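Help > Staying with us > Questions

We use cookies to make this site work. OK / Settings

Brelton Rooms — questions we get alot

When can I get in?
From two. Bags can go in the hall cupboard before then, no charge.

Is bedding included?
Sheets, yes. Towels, only if you book six nights or more.
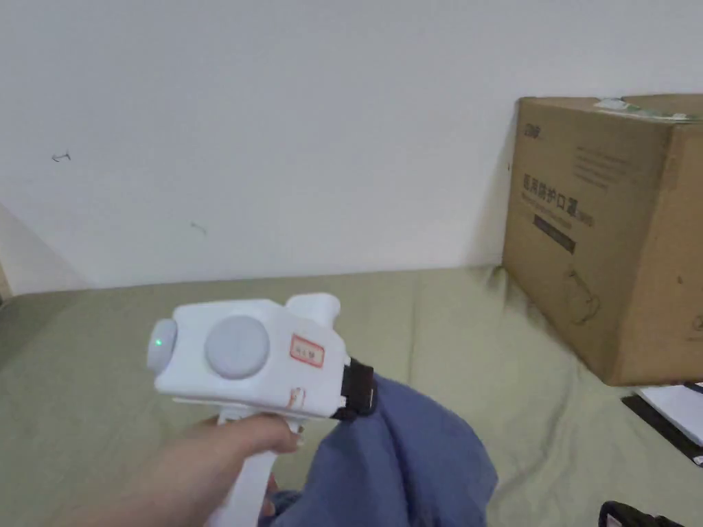 Extra blankets on request, ask early in winter. Sheets get changed once a week on long stays.

Can I wash clothes?
Machine in the basement, takes coins. Dryer is slow — leave time. 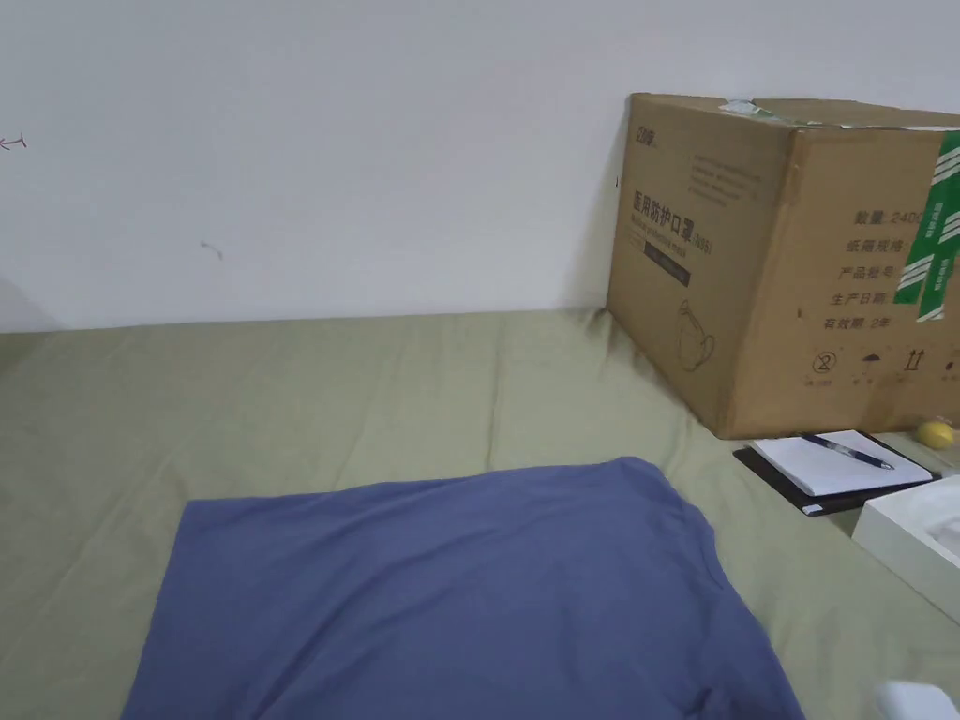
Powder not supplied. Shop on the corner sells small boxes, shuts early.

Where do I park?
Street is permit only. Use the Jitaru car park, then the 117 bus, stops outside. 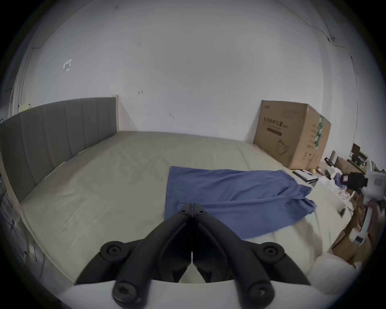 One guest wrote in to say the last bus back was earlier than she'd been told, so check the timetable at the stop.

Is there a deposit?
Taken on arrival, goes back to your card after you leave. Cash if you realy must.

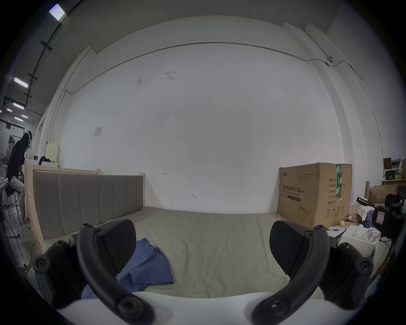
Are pets allowed?
Small dogs only, ground floor rooms. Tell us when booking.

Lost your key?
Ring room 103 on the hall phone, any hour.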